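Des règles communes pour nos essais en simulation : la version 5 est là !

Décembre - par Nafula Mfaume 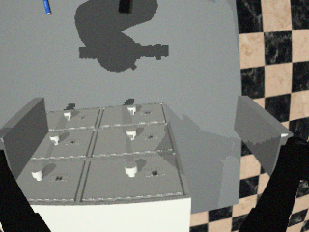

Le nouveau guide de bonnes pratiques pour les essais de manipulation en simulation est enfin adopté, et je suis ravie de pouvoir vous en parler dans ce numéro. Cela faisait longtemps que les équipes de Makori et de Sastby réclamaient un texte commun, avec le même vocabulaire et les mêmes seuils pour tout le monde. Jusqu'ici, chacun notait ses essais à sa façon, et comparer deux campagnes relevait de l'archéologie. La première partie du guide traite des environnements, et elle va plus loin que prévu : un meuble comme celui-ci, avec ses six panneaux gris munis chacun d'un bouton blanc, doit désormais avoir un plan de nommage déposé avant le premier essai. On écrit « rangée du milieu, colonne de gauche », toujours vu depuis la base du robot, et jamais « le deuxième » ou « celui du fond ». Quand les éléments se ressemblent autant, une consigne ambiguë suffit à fausser une série entière.

Le guide compte 19 règles. Je ne vais pas toutes les passer en revue (le texte complet est sur l'espace partagé de Ririren), mais certaines vont vraiment changer nos habitudes.

La règle 4 porte sur la définition de la réussite. Elle doit être écrite avant la campagne, avec une valeur mesurable : une ouverture en centimètres, une position finale, une durée maximale. Fini les « presque ouvert » dans la colonne des commentaires ! Josphat Nyamweya, qui a relu les journaux de Prurimley pour préparer le texte, a repris 3 707 essais un par un et a trouvé des critères qui changeaient en cours de série. Il en a tiré une annexe passionnante, je vous assure, même si le mot « annexe » ne fait rêver personne.

La règle 7 concerne les ombres et l'éclairage. En simulation, on a vite fait de garder les réglages par défaut et de les oublier. Or l'ombre du bras peut s'étaler largement sur le plan de travail, et une politique entraînée sur des images finit parfois par s'appuyer dessus. Le guide demande donc de consigner la position des sources lumineuses et de faire varier l'éclairage dans une partie des essais. Même chose pour les textures du sol et du mobilier - un damier, un gris uni, peu importe, pourvu que ce soit écrit.

La règle 11 fixe un minimum de 100 essais par tâche avant de publier un taux de réussite, échecs compris. Les essais interrompus comptent aussi, avec leur motif. C'est le point qui a fait le plus discuter, et certains auraient préféré un seuil plus souple pour les tâches longues. Le compromis retenu me paraît bon : on peut publier un résultat partiel, à condition d'indiquer le nombre d'essais dans la même phrase que le pourcentage.

Enfin, la règle 16 encadre le passage au robot réel. Les limites de vitesse et d'effort de la pince utilisées en simulation doivent être celles de la machine visée, et toute différence se déclare dans la fiche de campagne. Un bon score virtuel ne dispense d'aucune vérification de sécurité sur site : arrêt d'urgence, zone dégagée, premier essai à vitesse réduite.

Le modèle de fiche tient sur deux pages. L'équipe de Sastby l'a déjà rempli pour ses tâches d'ouverture et m'a envoyé une longue liste de remarques, dont plusieurs très bonnes - la case « version du simulateur » va par exemple remonter tout en haut. Envoyez-moi les vôtres ! Josphat prépare une séance de questions en ligne à 14 heures, et le lien sera ajouté à l'espace partagé dès que la date sera fixée. Les campagnes déjà lancées peuvent se terminer sous l'ancienne version.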